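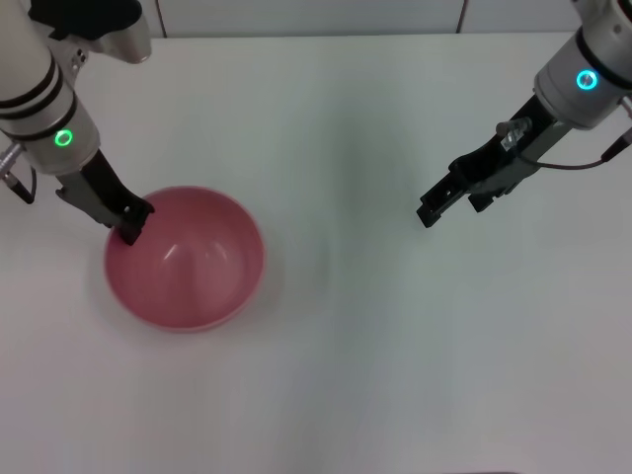

Ilham Sutanto told us after the last course that she had studied from textbooks for years and still could not make a phone call to the dentist, and that 12 weeks of speaking with one patient person changed this more than any grammar table. We asked if we may repeat her words, and she agreed. She also asked us to say that the evening groups should start later, so they now begin at 6:30 p.m.

# Conversation partners wanted in Flaltstead

Entili is a small language school for adults. Most of our students have come to Flaltstead for work or for family. They read quite well, but they have few chances to talk with somebody who is not in a hurry. For the spring course, starting in March, we are looking for people who would like to be paid conversation partners.

## What you will do

You meet the same two or three students every week and talk with them for 40 minutes each. The subject is usually chosen by the student. Last year it was often rent contracts, school letters, recipes and football, and one pair spent a whole month on the rules of parking in the old town. You don't teach grammar. If a student asks a question about it, you can write it down and one of our teachers will answer it in class.

After each meeting you fill in a short form with new words and with anything the student wants to practice next time.

## Who can apply

- You are 18 or older and speak English comfortably. It does not have to be your first language.
- You can come one evening a week for the full 12 weeks.
- You can listen to a slow sentence until its end. This is harder than it sounds — please think about it before you write to us.

Teaching experience is welcome but not needed. Students of Entili from earlier years may also apply, and two of our present partners began in this way.

## Place and pay

The meetings are on the second floor of the Platura building, next to the library. There is an elevator, and bicycles can be left in the yard. We pay for each meeting and also for the 30 minutes of preparation before the first one. The exact rate is in the contract, which we send you before the interview so you can read it at home.

## How to apply

Write half a page about yourself and leave it at the front desk in Platura, or send it through the contact form on our website. Please mention which evenings are possible for you. We invite people to a short talk with a teacher and one student — the student also has a vote.

We answer every letter, but in February it can take us nearly two weeks.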